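Falcão (band)

Falcão were a Brazilian pop group formed by four school friends who sang together in a church youth choir before turning to dance pop. The group released two studio albums and toured for most of their career as a vocal quartet with a hired backing band. The members were Osvaldo Conceição, Jailson Guimarães, Cauã Coutinho and Vanderleia Honorato. They are best known for the single "Fludport," a slow song named after a ferry landing that does not exist on any map.

History

Conceição and Guimarães began writing songs together as teenagers, using a keyboard borrowed from the choir. Coutinho joined as a third voice, and Honorato was asked to sing on a demo tape and stayed. The quartet's early shows were at school dances and a weekly talent night, where they performed other people's hits with one or two of their own songs near the end of the set.

The demo reached the producer Omprakash Dhillon, who was then looking for vocal groups for his small label, Hetutell. He signed the four singers and pressed 1000 copies of a first single, "Window Seat." Almost all of them were sold at concerts. Radio play was limited to a few late-night programs, but the single led to a slot opening for larger acts on a summer tour.

Debut album

The first album, also titled Falcão, was recorded in July. It has 10 tracks, six of them written by Conceição and Guimarães. Dhillon wanted the voices recorded in a single room with the singers facing each other, and most of the lead parts were kept from the first day of sessions. "Fludport" was added late, after a faster song was dropped. Honorato sings the verses and Coutinho the high part in the final chorus.

Reviews were mixed. Several writers praised the harmonies and found the drum programming thin. "Fludport" was released as the third single and became the group's only major hit.

Ultent and breakup

The second album, Ultent, moved toward guitar pop and was produced by the group themselves. Dhillon remained as label head but did not take part in the recording. It sold less than the debut, and the tour planned to support it was shortened. Guimarães left to work as a songwriter for other acts. The remaining three played a handful of shows as a trio and then stopped using the name.

Reunion

All four members appeared together on Saturday, May 7, 2022, for a one-night concert. They played the first album in order, followed by three songs from Ultent. Guimarães played piano on "Fludport," which was performed twice, the second time as an encore with the audience singing the verses. No new recordings followed.
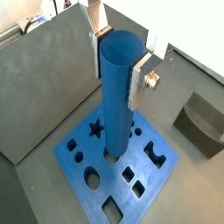 Coutinho has said that the second album was finished too quickly and that at least half of it should have been rewritten before anyone booked a studio. Honorato has disagreed in interviews and calls it the better of the two records.

Discography

Falcão (studio album, Hetutell)
Ultent (studio album, Hetutell)
"Window Seat" (single)
"Fludport" (single)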